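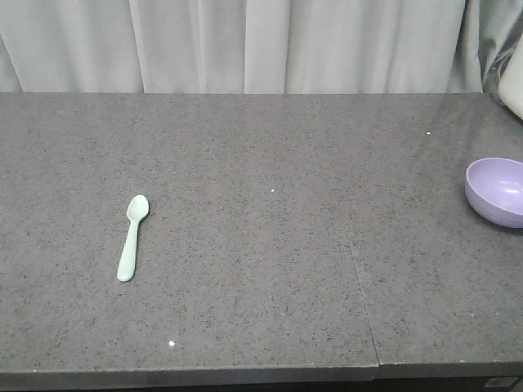

Figure 8.1 A spoon and a bowl on the counter in the staff kitchen at Folevwood.

Chapter 8
When the Kitchen Gets a Robot

Putting away a spoon takes a person no thought at all. You see it, your hand goes out, and while your fingers close on it you are already thinking about lunch. Now try writing down everything you did. Where did you look first? How did you know the spoon was lying flat, and how did you get your fingertips under a handle that sits so close to the stone? Write it all out and you will fill a page, and you still won't have reached the bowl.

That page is where this chapter begins, and I think it is one of the best places to begin studying automation at work. Big factory robots are wonderful to watch, but they do their jobs behind fences, on parts that always arrive the same way. A shared kitchen is much messier (and much more fun!). People leave things where they like. A crumb is fine to ignore and a spoon isn't. The counter in Figure 8.1 even has a seam where its two slabs meet, and any machine working there has to learn that a thin line in the stone is not something to pick up.

The case: Folevwood

Folevwood is a day center with a kitchen staff of 8. In February it began a trial of Clumus, a robot built by a small firm called Guken to clear and reset counters between meals. Norbert Hrnčiar had run the kitchen for 20 years when the trial started. His first question to the Guken team was about mornings: who would decide what "clear" meant at 7 a.m., when half of what sits on a counter is there on purpose?

It was a great question, and it changed the project. Guken had planned to teach the robot one finished state, with everything put away. Norbert's crew explained that they had at least 2, one for the end of the day and one for the middle of it, when a bowl left out is a message to the next person that a job is still open. Nothing in the written procedures said so. The cooks had simply worked it out among themselves — and it took a machine that couldn't read the message to bring it into the open. 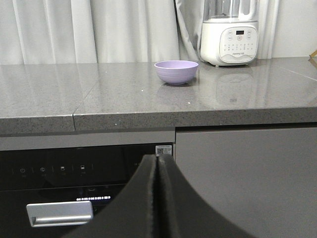
Figure 8.2 The gripper in front of the counter, fingers nearly closed. The bowl and a blender stand behind it.

Look at how much of the view the fingers take up in Figure 8.2. A camera mounted this close to the gripper gets a fine look at whatever lies just ahead and loses part of what is behind the fingers. People who work beside such a machine pick up on this fast. At Folevwood the cooks began setting small items farther apart, and Mikuš, the newest of them, started saying out loud when he was reaching across the robot's path. Both habits spread before anyone wrote them down.

So here is the idea to carry into the sections ahead: a robot joins a workplace that is already full of skill, and some of that skill moves. Some tasks shrink. Others appear — checking, correcting, showing the machine a better way — and they need time on the schedule and a line in somebody's job description. Who gets that work, and are they paid for it?

In this chapter you will

learn to break an everyday task into steps a machine could follow
compare what workers know with what written procedures say
trace how jobs at Folevwood changed during the trial
plan a fair way to share the new work

Before you read on

Pick one task you do at work or at home without thinking. Describe it in 100 words for someone who has never seen it done. Trade with a partner, follow each other's directions exactly, and mark every place where you had to guess. Keep your notes. You will use them in Section 8.1.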